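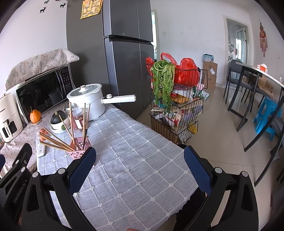
Dostero wipe-clean tablecloth, 2 metre length

I bought this after my third cotton cloth went in the bin, and I bought it without much faith. The box promises that "any spill lifts with a damp cloth". Any spill is a bold claim in a house where beetroot gets eaten.

So, tea: fine. Tomato sauce: fine, if you get to it before pudding. Beetroot left a faint pink ring which is still there after 10 days and two goes with washing-up liquid. Turmeric I didn't try, and having seen what the beetroot did I'm not going to.

The fold lines are my main grumble. The leaflet says they drop out overnight. Mine took over a week, and one corner still sticks up like a dog's ear. Gaetano Vitale, who reviewed the round one further down this page, says a hairdryer on low sorts it. Perhaps it does — I resent being asked to blow-dry a tablecloth.

It smelled when it came out of the packet, too. A sort of new shower curtain smell, gone once it had hung over the banister for a couple of days.

Heat is where I really don't trust it. The label says up to 64 degrees, and a teapot is a good deal hotter than that. I use a cork mat under everything, so I can't tell you what happens without one.

Is it better than the Zawadzka one my sister has? It's thicker, and it doesn't slide about. It also costs nearly twice as much, and hers has no beetroot on it. I'd wait for a sale. Three stars, and the third is for the tea.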